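Acheter des mains avant d'acheter des bras

Chez Stisell, le premier budget robotique a tenu sur une demi-page, et c'est sans doute ce qui l'a sauvé.
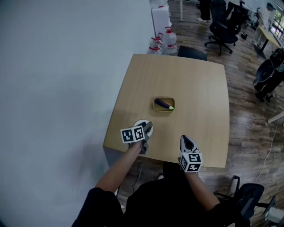 Quand Doina Grgić a pris la responsabilité des équipements, elle avait sur son bureau trois devis pour des bras industriels. De belles machines, livrées avec baie de commande, formation et contrat de maintenance ! Elle les a rangés dans un tiroir et a commandé deux paires de pinces à main. Un opérateur les tient comme on tiendrait des couverts un peu encombrants, il saisit, il dépose, il recommence, et les gestes enregistrés servent ensuite à entraîner un bras. Le bras, lui, peut attendre l'exercice suivant.

« On voulait savoir quelles tâches valaient la peine avant de signer quoi que ce soit, raconte-t-elle. Avec un bras au milieu de la pièce, on aurait passé l'hiver à lui chercher du travail. »

L'idée séduit, et je comprends pourquoi. J'ai passé une matinée dans les locaux de Lerau, où l'équipe de Krum Mladenović suit la même voie, et j'en suis sorti avec l'envie d'essayer moi-même (on m'a laissé faire, avec un résultat médiocre et un plaisir considérable). Le matériel de manipulation vient du rayon jouets, les tables d'un fournisseur de mobilier de bureau. Pour les accessoires, le tableau de dépenses de Lerau affiche 198 euros. La ligne suivante, celle des câbles, supports et adaptateurs, grimpe à 811 euros, et Mladenović la montre volontiers à ceux qui préparent leur première demande de crédits. Les marqueurs de repérage s'impriment sur place, mais il faut prévoir du papier mat et quelqu'un de patient pour la découpe.

Reste le poste que les tableurs oublient presque toujours : le temps des gens. Sointu Vuorinen, qui planifie les sessions chez Lerau, réserve des créneaux courts et refuse d'en enchaîner plus de deux par personne. Tenir une pince dans chaque main fatigue les poignets, puis l'attention. Elle budgète aussi le rangement, la remise en place des objets, la relecture des enregistrements. Sur son planning, cette relecture occupe autant de cases que la manipulation.

Et le bras, alors ? Il finit par arriver. Demetrio Montoya a négocié celui de Stisell en décembre, onze mois après l'achat des pinces, et la discussion avec le vendeur a pris un tour très différent. Il connaissait la charge utile, la portée, la largeur d'ouverture des doigts. Il a rayé du devis un système de vision dont ses tâches n'avaient pas l'usage et gardé l'argent pour un second jeu de doigts, pièce d'usure que son équipe avait appris à surveiller.

Quelques conseils glanés en route. Demandez le prix des pièces de rechange en même temps que celui de la machine. Faites chiffrer le stockage des données sur toute la durée du projet. Mesurez la pièce, les portes, la hauteur des tables, et vérifiez que les fauteuils peuvent reculer sans accrocher un câble. Chez Kos, un petit intégrateur qui accompagne des ateliers de mécanique, Kai Albers ajoute une réserve pour les essais ratés et refuse de la voir fondre pendant les arbitrages. Il l'a appelée « Poltar », du nom d'un vieux projet de la maison, et le service comptable a fini par créer le code correspondant.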